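Two Fingers, 391 Grasps
A small workshop compares three gripper setups on the kind of objects that end up on a real table

Most gripper spec sheets are written around blocks. The payload is given for a block, the grip force is measured on a block, and the video on the product page shows a block going from one tray to another. The Skomarico workshop wanted to know what happens with things people own, so over 18 working days in April it ran 3 gripper setups through the same list of pick-up tasks and logged every attempt. The total came to 391.

All three setups used the same arm and the same controller. The first was the Alska parallel gripper with its stock rubber pads. The second was the same Alska gripper with narrow, angled fingertips made in the workshop. The third was the Matoušek soft gripper, which closes by air pressure and bends around what it touches.

A trial began with one or more objects on the table and the arm in its rest position. The operator drove the arm by hand controller, closed the fingers, lifted, and held. If the object stayed put for six seconds, the grasp counted. Dropping it, pushing it away or squeezing it out of shape did not.

Rigid objects with a curved side gave the most trouble. A parallel gripper wants two flat faces opposite each other, and a rounded container has none. When one is lying down with its lid open, the lid changes where the fingers can go. Coming in along the length of the body is usually fine. Coming in across the hinge means one finger lands on the lid and the container turns before the other finger arrives.

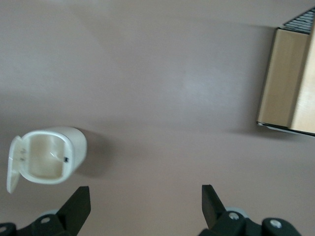 Kustthorpe, in a comment on the workshop's trial log, argued that the lid cases should have been scored apart from the rest, as a gripper that fails on a hinge is failing at planning and a gripper that slips on smooth plastic is failing at contact. The workshop took the point. The final tables keep the two apart, and the order of the setups changes when they do. On contact alone, the Matoušek came first. On approach, the Alska with narrow tips did better, mainly for its ability to get a finger into a tight gap next to another object.

The stock Alska pads were never the best at anything, but they were also never far behind. They needed no adjustment during the trials. The narrow tips had to be realigned twice after hitting the table, and the soft fingers lost pressure one afternoon until a fitting was replaced.

Soft objects turned the results around. Plush toys forgive a poor approach. The fingers can land off center and still close on enough fabric to lift. The hard part is knowing when to stop closing. With the force limit set for plastic, the narrow tips pressed deep into the stuffing and the controller kept going, waiting for a resistance that came late. Lowering the limit fixed that, and it also meant changing a setting between objects, a step the workshop had hoped to avoid.

The wrist camera helped here more than expected. A bright toy on a plain surface is easy to find, and with both fingertips in view the operator can line up the gap without looking away from the screen. Limbs are the awkward part. An arm or a leg makes a tempting target, but a toy lifted by one limb swings, and the swing cost several grasps that had looked secure. Operators were told to go for the body.

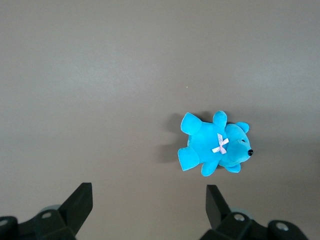
What to Buy

For a shop that handles boxes and containers all day, the Alska with stock pads is the sensible choice. It is the cheapest of the setups and the easiest to keep running. The narrow tips are worth making if objects sit close together, provided somebody is on hand to check the alignment.

The Matoušek costs more and needs an air supply, which rules it out for some benches. It suits mixed loads where the next object could be hard or soft and the operator would like to leave the settings alone. Skomarico has kept one mounted and plans to repeat the container trials with a lower approach angle.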